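Search this site Enter keyword Go

January
By Hiu-tung Kao

Equipment plan for the garment handling work

The spending plan for the next two quarters is settled, apart from one item. Most of the money goes to grippers and spares. We are not buying a third pair of arms this year. The two pairs we have were idle for long stretches last fall while we waited on fingertips and cables, so the parts shelf comes first.

Kendesent has quoted for replacement finger sets with a lead time of 30 days. Skurnside can ship sooner but only sells the fingers with the full gripper, and we don't need full grippers. The order will go to Kendesent unless the lead time slips again. Please check the spares list before the order closes - late additions mean a second shipping charge.

The open item is floor power. Mancuso asked for longer cable runs and covers so the arms can be set up in furnished rooms without moving everything toward the outlets. Warer has a price on covers in 21-foot lengths. We still need a measurement from the upstairs rooms before we can say how many.

We also set aside money for clothing. The current stock is 152 pieces, mostly shirts and light knits. Jackets are short, especially ones with zippers, and so are hangers. Heavier garments are where the fingers wear fastest, so the two lines should be read together. Anyone with a preference on sizes or fabrics should send it in with the spares list.

Service contracts stay as they are. The lease on the storage unit runs out in spring and will be a separate request.
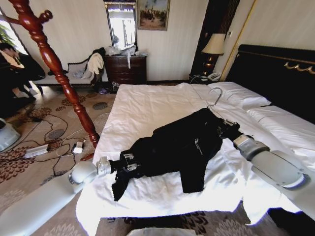

Two arms holding a black jacket, still on its hanger, on the bed.

Quotes are in the shared purchasing folder. Changes over the approved amount need a new form, including changes to shipping.

Contact us | Copyright, all rights reserved | Back to top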